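Forness Weekly

Home News Makers Food Letters

Search this site Type a word and press enter

October 29, 2020
By our crafts writer

I'd been promising myself a trip to the Cuervo workshop in Skedthorpe for ages, and when I finally got there I talked tables for most of the afternoon. Tables! The woman who runs the place has strong feelings about them.

"People ask me about clay and tools," she told me, pulling out a stool, "and I want to talk about the top you work on. If it's dark, you lose every crumb. If it's shiny, the lamp bounces back in your eyes."

Her own answer is pale, plain and a bit beaten up. She paid 358 dollars for hers at a school sale over in Mimness (she remembers the price because she'd only brought 20 in cash and had to go back). I asked whether the scuffs bother her.

"Not a bit. I wipe it down and what stays, stays. I had a beautiful top once and I was scared to put a cup on it."

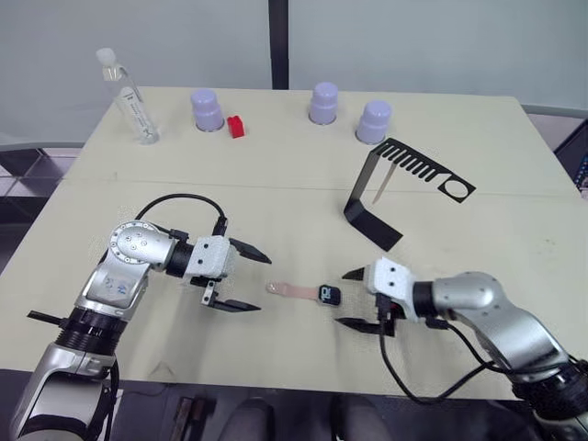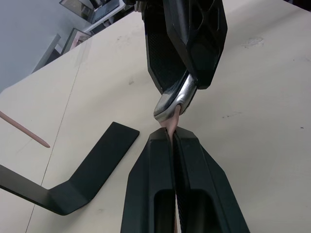 We got onto soft materials next, and she lit up. She likes anything you can pinch, and she's picky about how you do it.

"Everybody squeezes too hard at first," she said. "You press, it goes thin, and then you're holding two pieces when you wanted one. I tell people to hold it like a grape."

Does she have a favorite color to work with? "Pink, and I used to hate it! But on a cream table you can see it right away, even a skinny little bit."

She keeps classes to 6 people, mostly because of the stools, and she'd like a second room before next fall. The rent is the sticking point. We went back and forth on that for a while, over coffee that was far better than mine, and then she wanted to show me how she gets clay out of a sweater. (Let it dry, then use a stiff brush. I've tried it since, and my cuffs look fine.)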